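Este sitio utiliza cookies propias y de terceros para mejorar la navegación. Aceptar | Configurar

Imprimir este hilo | Enviar por e-mail

Foro > Simuladores de gestión > Tridness Manager > Dudas sobre la moral del vestuario en el nuevo parche

lateral_zurdo escribió:
Buenas a todos. Llevo desde noviembre con la misma partida, con el Laselside en segunda, y desde el último parche no entiendo nada de la moral. Antes ganabas tres partidos y tenías a todo el equipo contento. Ahora gano, meto goles, y me siguen saliendo caras naranjas por todos lados. Mi capitán, Petridis, tiene 87 de liderazgo y está más hundido que nadie. ¿Alguien sabe si han tocado algo o es que lo estoy haciendo fatal?

marejada61 escribió:
Sí, lo han tocado, y bastante. Ahora cuenta mucho el reparto de minutos. Si tienes más de 21 jugadores en la primera plantilla, los que no juegan empiezan a quejarse y contagian al resto. Yo vendí a dos suplentes en enero y en un mes se me arregló casi todo. Mira también el grupo social de tu capitán, a lo mejor tiene al mejor amigo en el banquillo.

lateral_zurdo escribió:
Pues tengo bastantes más de 21, claro... Lo del grupo social ni lo había mirado. Luego entro y os cuento, gracias!!

Tiki_Taka_No escribió:
No estoy de acuerdo con lo de vender. Yo llevo una plantilla larguísima en el Clultden y tengo la moral por las nubes. Lo que manda ahora es la charla antes del partido: si usas siempre la misma, deja de hacer efecto a las pocas jornadas. Id cambiando el tono y ya veréis.

marejada61 escribió:
Con el Clultden ganas la liga andando, así cualquiera tiene contento al personal. Prueba eso mismo con un equipo que pelea por no bajar y hablamos.

Tiki_Taka_No escribió:
Hombre, andando tampoco, que el año pasado quedé cuarto jajaja. Pero te compro que con un equipo grande se nota menos. Lo de las charlas lo mantengo.

Savvas Bakalis escribió:
Hola, moderador por aquí. Un poco de razón tenéis los dos. En mis pruebas los minutos pesan más que las charlas, pero si encadenas la misma charla llegas a perder hasta 2 puntos de moral por jornada - y eso en media temporada es una barbaridad. Otra cosa: las promesas a los jugadores ya no caducan en verano. Si le prometiste a Petridis un fichaje y no llegó, ahí tienes la cara naranja.

lateral_zurdo escribió:
Madre mía, Savvas, eso es. Le prometí un central hace dos temporadas y se me olvidó por completo. Acabo de mirarlo y sigue ahí la promesa, en rojo. ¿Se puede hacer algo o lo doy por perdido?

Savvas Bakalis escribió:
Ficha un central, el que sea, pero que tenga más media que el peor de los tuyos. Con eso te la da por cumplida.

lateral_zurdo escribió:
Vale, a por ello. Me pongo con la partida, que hoy no ceno hasta cerrar el fichaje.

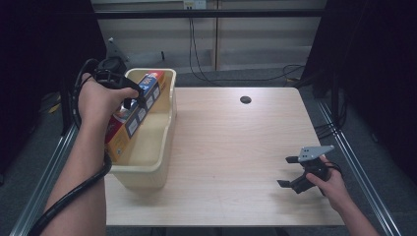 La caja, en el cubo de plástico color crema.

marejada61 escribió:
Suerte con el central. Mira los que acaban contrato, que yo saqué uno gratis con 61 de media y para segunda me cumplió de sobra.

Tiki_Taka_No escribió:
¿61 de media? Con ese te meten cuatro por partido. Ahorra un poco y pide una cesión, que las cesiones también cuentan para la promesa.

Savvas Bakalis escribió:
Ojo, las cesiones no cuentan desde el parche. Tiene que ser traspaso o jugador libre.

Tiki_Taka_No escribió:
Ah, pues eso no lo sabía. Retiro lo dicho, pero el de 61 me sigue pareciendo un coladero.

lateral_zurdo escribió:
Fichado uno libre, 33 años y lento como él solo, pero Petridis ya está en verde. Mañana pruebo lo de cambiar las charlas.

Contacto | Aviso legal | © Foro Simuladores de gestión | Volver arriba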